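Archiv > Listen > Angewandte Geophysik > Beitrag 637

22. Mai 2023, eingesandt vom Listenmitglied Ometti

Betreff: Re: Refraktion am Raudsepp-Hang, Grundwasser oder doch Fels?

> Wir haben im Februar am Raudsepp-Hang ein Profil mit 24-m-Auslage
> geschossen und sehen ab dem fünften Geophon eine zweite Schicht mit
> deutlich höherer Geschwindigkeit. Der Auftraggeber hätte gern Fels.
> Kann man das so in den Bericht schreiben?

Schreiben kann man es. Die Frage ist, wer danach den Bagger bezahlt.

Ich hatte in Pornemthorpe denselben Fall: oben trockener Schluff mit 300 m/s, darunter ein sauberer Knick in der Laufzeitkurve, und alle waren glücklich. Der Bohrer fand dann Kies, nass bis obenhin. Wassergesättigtes Lockermaterial liegt bei den P-Wellen eben gern bei 1500 m/s, und verwitterter Fels manchmal auch. Die Kurve verrät einem den Unterschied nicht, so freundlich man sie auch ansieht.

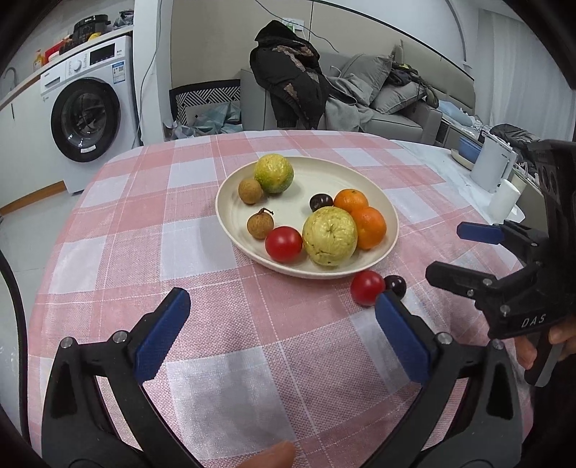

Mein Vorschlag wäre, dieselbe Auslage noch einmal mit Scherwellen zu messen. Wasser interessiert die S-Wellen herzlich wenig. Bleibt der Knick, darf der Auftraggeber hoffen. Bleibt er aus, habt ihr den Grundwasserspiegel gefunden, auch schön. Bei uns kamen 274 m/s heraus, oben wie unten, und das Wort Fels verschwand recht geräuschlos aus dem Entwurf.

Noch zur Auswertung: Clurnomer setzt die Ersteinsätze automatisch und ist dabei von einer Zuversicht, die ich mir im Gelände öfter wünschen würde. Bitte die fernen Spuren von Hand nachpicken. Und den Gegenschuss nicht weglassen, sonst verkauft euch eine geneigte Schicht jede beliebige Geschwindigkeit.

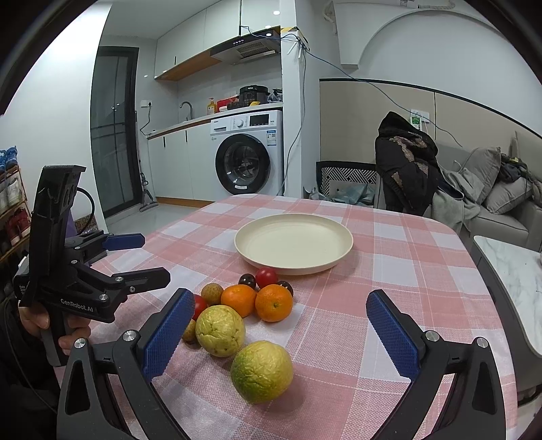
Raudsepp schreibt dazu, eine Scherwellenquelle sei vorhanden, sie bestehe aus einem Balken und einem Hammer, nur stehe auf dem Balken zurzeit ein Auto, das dort auch hingehöre. Man wolle das Profil wiederholen, diesmal mit Gegenschuss. Ob sich MASW am selben Kabel gleich mit erledigen lasse?

Ja, mit 4,5-Hz-Geophonen. Mit den 28ern wird es eher ein Spaziergang.

Gruß
Ometti

Kontakt zur Listenverwaltung | © 2023 Liste Angewandte Geophysik | Nach oben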